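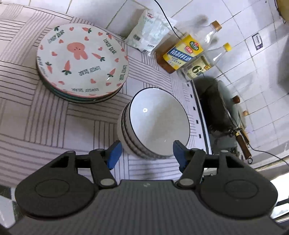
Search this blog
Search
Go

The Plates We Keep

2018-04-09

I have moved six times as an adult, and every time I have sworn I would own fewer dishes at the next place. My record so far is one win, when a box marked KITCHEN FRAGILE rode to Nemport upside down, and five losses.

The latest move was in September, from the upstairs apartment in Nemport to half a house in Urnitz, and I am only now getting to the last of the kitchen boxes. That's seven months. In my defense, I could reach the coffee mugs the whole time, and a person with coffee mugs and a fork can put off a great deal.

What finally got me going was the drawer under the oven. I had been told by the landlord that it was a warming drawer. It is a drawer. It warms when the oven is on because everything near an oven warms when the oven is on, and by that standard I also have a warming floor. I had been keeping takeout menus in it, and one evening I smelled them.

So I cleared a weekend, put on the radio, and set out to decide what a household of two needs to eat off of. There is plenty of advice on this subject. Most of it comes from people who own eight identical plates the color of fog and seem to live on a single pear. They want you to hold each item and ask if it has a purpose. Well, it's a plate. It knows its purpose better than I know mine.

My own trouble is that I never bought dishes on purpose. They came to me. There was the starter set from the Scanlon department store, back when Scanlon still had a downstairs, service for four in a brown that I can only call institutional. That set has lost members steadily over the years and is now service for one and a half. There was the grocery store promotion where you got a stamp for every 34 dollars spent, and I bought a shameful amount of canned soup to finish out the salad plates. I don't use salad plates. I put my salad in a bowl, like everyone, and then I put the bowl in the sink, where it waits for me.

Then there's the Jestik casserole. If you grew up near here your family had a Jestik casserole, with the lid that never quite sat flat. Ours weighs as much as a small dog and has outlasted two ovens and a marriage (not mine). I have cooked in it maybe four times. I would no sooner give it away than I'd give away the front steps, and this is exactly the kind of thinking that gets you to seven boxes.

I did try to be strict. I made a Keep pile, a Give pile, and a pile I called Later, and I'll let you guess which one needed a second table. The chipped things went first. Then I remembered that you can put a chipped saucer under a plant, and I got five of them back out. I own two plants.

The gravy boat was the low point. I make gravy once a year and pour it from the measuring cup, with the handle and the numbers right there where guests can see them. The gravy boat has been to every apartment I've ever rented and has never once held gravy. It has held rubber bands, a spare key, and for one winter a lot of pennies. I put it in Give. I took it out of Give. I went for a walk around the block, and when I came back I put it in the car before I could sit down.

The thrift store in Urnitz takes donations at the back door, up a ramp that was poured, I believe, by somebody who disliked ramps. The man in front of me was dropping off a bread machine. We nodded at each other. I handed over two boxes and got a receipt with a blank on it where you write in the value yourself, which I thought was very trusting of them. I considered 300 dollars and wrote 51. Then I went in the front door, just to look, and bought a pitcher.

It's a good pitcher. I'd like that noted.

The cupboards close now, or the left one does. The right one closes if you lean the platter back and shut the door with some confidence. I measured for an extra shelf and then looked up what a fellow in Nemport would charge to redo the whole wall, and he said almost 2000 before I had finished saying the word "shelf," so we'll be leaning the platter for the time being.

Next month I'm supposed to do the linen closet. There are three fitted sheets in there for a size of bed we don't have, and I already know that I'm going to keep one in case we paint.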